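Jusar

Home
What We Do
About Us
Visits
Contact

About Us

Welcome, and thanks for stopping by! Jusar is a small company that shows robots how to do things with their hands. If you've come here from the Stosura page you probably have a fair idea of what we get up to already, and if you've come from somewhere else entirely, make yourself comfortable, because we do tend to go on a bit once somebody asks.

We started out in January, in a borrowed corner of a building on Baird Street, with a secondhand arm, a very patient landlord and a notion that had been bothering a few of us for years. Robots were getting awfully good at doing one motion over and over, and awfully expensive to move on to the next one. A small shop that wanted a machine to pick up a part, turn it over and set it in a tray had to pay for weeks of programming, and then pay for it all over again when the part changed. Meanwhile the person who had been picking up that part for years could have shown you how in an afternoon. We wanted to build our work on that afternoon.

So that's the company, really. A person who knows a job does the job, with the robot going through it along with them, and we take care of everything that has to happen between the showing and the robot having a go by itself.

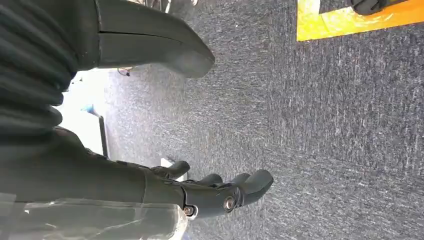

We moved into our present home, which we all call the Baird room after the old street, once the arms outgrew the corner (one of them could reach the neighbor's coat rack, and the neighbor was very nice about it for longer than we deserved). It's a big, bright room with a lot of daylight, and we love it, although daylight is a mixed blessing when you work with cameras. Morning sessions and late afternoon sessions can look like they were recorded on different planets. We used to fight that with blinds. These days we mostly let it be, and record the same task at different times of day so the robot gets used to the sun moving like the rest of us have to.

How we teach

There are two ways we go about showing a robot a task, and most projects end up with a bit of each.

The first is by hand. You take hold of the robot and move it, the way you might guide a child's hand around a pencil. The joints are set so they give easily, and the arm remembers where it's been. It's a lovely way to work for slow, careful things like setting a lid down square or getting fingers around something thin, and people who have never been near a robot in their lives usually get the feel of it before their coffee's finished. The drawback is that your own hands are in the way. They show up in the recordings, they block the cameras, and it's very easy to do a little of the work yourself without noticing.

The second is by remote control. The operator sits or stands off to one side with a set of controls, and the robot follows along. With our setup, which we named Havar and have been tinkering with ever since, the operator's fingers drive the robot's fingers, so a pinch is a pinch and a loose grip is a loose grip. It takes longer to learn. Most new operators spend their first day closing the hand too soon, and their second day closing it too late, and then somewhere along the way it clicks and they stop thinking about their fingers altogether. That's a wonderful thing to be in the room for!

We ask every operator to do 14 practice hours on Havar before we keep any of their recordings. Visitors sometimes think that's a lot. Our operators, when we ask them afterward, tend to say they'd have liked a few more.
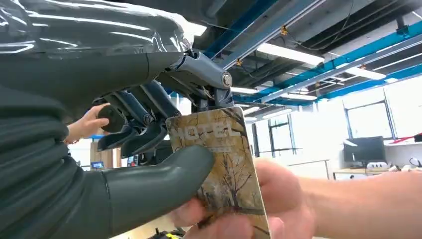
7 min read

Handing things over

A good deal of our work now is about passing objects between a person and a robot, in both directions. We didn't plan it that way. A client wanted help with packing, and in the course of that project it became clear that the packing was fine and the trouble was all in the moment when the item changed hands.

Think about how you give somebody a card. You hold it out by one end, you leave them the other end, and you hold on until you feel them take it. There's a tiny tug and then you let go. You've done it so many times that you couldn't say how hard the tug has to be. A robot hand has to be shown, and flat, light things are some of the toughest, with so little to get hold of. A grip that's right for a bottle will bend a card, and a grip that's gentle enough for a card will let a bottle go straight to the floor.

We keep a drawer of handover objects in the Baird room, and it has become a bit of a family museum. There are cards in there, tape rolls, a wooden spoon, jar lids, sponges, a set of measuring cups missing the one everybody uses. Anyone on the team may add something, provided it's clean and they don't want it back. A typical handover project at Jusar has 80 recorded passes for each object before we let the robot try on its own, and then we look at how it did and go back for more where it needs them. Each pass gets a note from the person on the other end of it. Did it feel hurried? Did you have to pull? Would you have been happy to be handed something hot that way? Those notes are slow to collect, and we've had clients suggest we skip them. We've kept them.

What we don't throw away

Early on we only saved the tidy recordings, the ones where everything went right on the first go, and the robots we taught with them were very confident and rather hopeless. The first time something slipped, they had no idea what to do about it, and carried on with the rest of the job holding nothing at all.

So we changed our habits. If an operator fumbles and recovers, we keep the fumble and the recovery both, with a mark at the spot where it started going wrong. If the operator fumbles and doesn't recover, we keep that as well, in a separate pile. Our library passed 1000 hours of recordings this summer, and a generous share of it is people putting things right. We're fonder of that share than of the rest.

Stosura

Stosura is our teaching program for other companies and for schools, and it's grown into the part of our week that most of us look forward to. It runs for 5 days. You bring a task from your own shop floor or classroom, with the actual objects if they'll fit in a car, and you spend the first part of the course just doing the task by hand while we watch and ask what must seem like very silly questions. Why did you turn it that way? Which finger felt the edge first? People are often surprised at how much they know.

After that you get on the controls, and then you learn to sort your own recordings, which is less glamorous and takes up more of the course than anyone expects. You'll leave with your recordings, your notes and our operator handbook. You don't need to know how to program. We've had bakers, a piano tuner, a whole row of high school juniors and a retired seamstress who had better hands on Havar by lunchtime than several of us had after a month.

Who you'll meet

We're a mixed bunch. Some of us came from engineering, some from physical therapy and puppetry and machine repair, and one of us came in to fix the heating and stayed. We hire operators for patience and for steady hands, and we've found that people who knit, draw or play an instrument often take to it. Everyone here operates, including the people who write the software and the person who does the books, so that when an operator says a control is sticky there's always somebody across the table who has felt it stick.

Shifts on the controls are short. It's absorbing work and it tires you in odd places (the base of the thumb, mostly, and behind the eyes), and a tired operator teaches a robot tired habits. When the timer goes, you get up, and somebody else sits down, and there's generally something baked in the kitchen.

How we like to work with people

If you come to us with a project, the first thing we'll ask is to meet whoever does the job today. We'd like them to be part of it from the beginning and paid for their time, and we'd like their name on the finished work if they want it there. What they show us is theirs to be proud of. We don't record anyone who hasn't agreed to it, and if you visit on a day when we're recording, we'll tell you so at the door and find you a spot where you won't be in it.

We'll also tell you if we think a robot is the wrong answer. It happens more often than you'd suppose, and we've sent a few folks home with a better tray, or a lower shelf, and our good wishes. A couple of them came back later with a different task, and those have been some of our happiest projects.

Coming to see us

Please do! We're glad to have visitors, and you're welcome to try the controls while you're here. Wear shoes you can stand around in, and tie back long hair and long sleeves if you'd like a turn at guiding the arm by hand. Children are welcome with a grown-up, and they're usually better at it than the grown-up. School groups should write a little ahead so we can set out enough objects to go around, and if your group has something it would especially like to hand to a robot, put that in your message and we'll see what we can do.

You can reach us through the Contact page, and the Visits page has directions, including the bit about the second driveway, which everyone misses.

Page last updated August 29, 2021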